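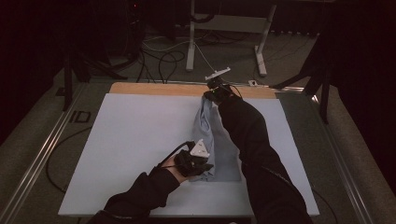

Hustholm folding board, large

Bought in November to go over the metal-framed table in the laundry, replacing an old Zumer that had bowed in the middle. I paid $30 more than the Zumer cost and so far I don't mind.

The surface is smooth and pale with a bluish tint, which can make light blue towels a bit hard to see in the evening. Fabric slides easily when you pull a corner across. Good for sheets and bath towels, less good for slippery shirts, which creep while you're folding the sleeves in. It wipes clean with a damp cloth.

Size is the main selling point. A bath towel fits lengthwise with room left over. It's awkward to store though, and mine lives behind the door.

Not padded, so don't buy it for ironing. After over 200 loads there are 2 small scuffs near one corner and no staining.

Four stars. Colour is slightly bluer than on the Jistero website.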